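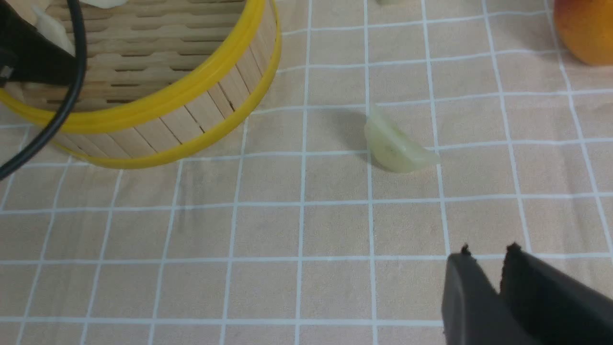 My mother wants to know when she can buy a robot that puts the groceries away. I get that question at every family dinner, so last July I drove out to Prildale to see how close we are. The job on the table at the Indum workshop was one any toddler could handle - toy food, a few blocks and a bamboo steamer basket. I figured I'd be home by lunch. Ha!

What got me was how much there is to decide. Where do you grab a thing that has no handle? How hard do you squeeze? I do all that while talking on the phone.
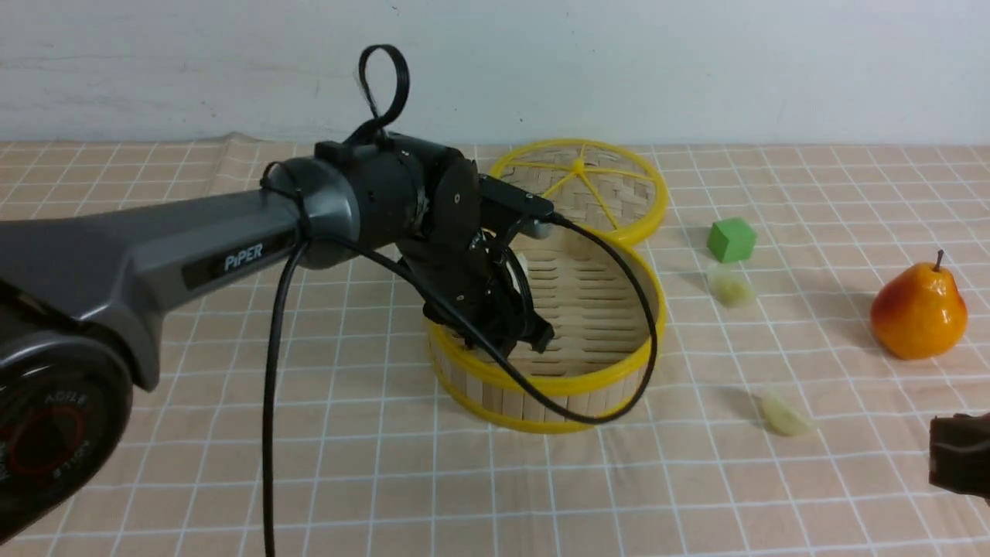

Fitzgerald, at the next bench, told me I was asking the wrong thing, and that picking stuff up bothers him far less than knowing when a chore is done.

I thought about my own kitchen, where a chore is never done.

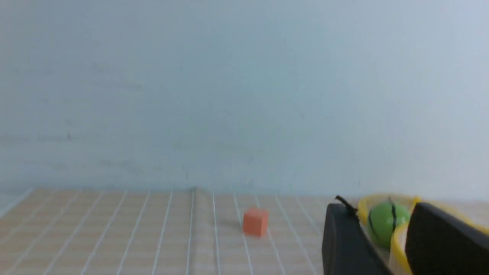 Then there's money. Clornitetti, a small outfit that wants arms like these in restaurant kitchens, has a starter kit planned at $2,675, and you'd need two of them for anything that takes both hands. I could pay the kid next door for years!

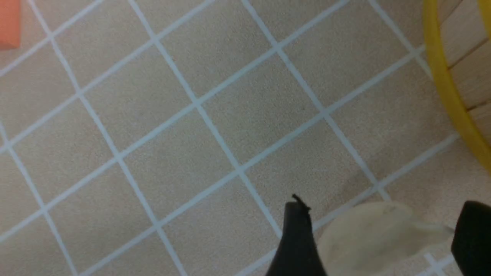 Page 185

So, Mom, keep putting away your own peaches. I'd trust one of these with a toy pear today, and I'd love to see it try eggs - at somebody else's house.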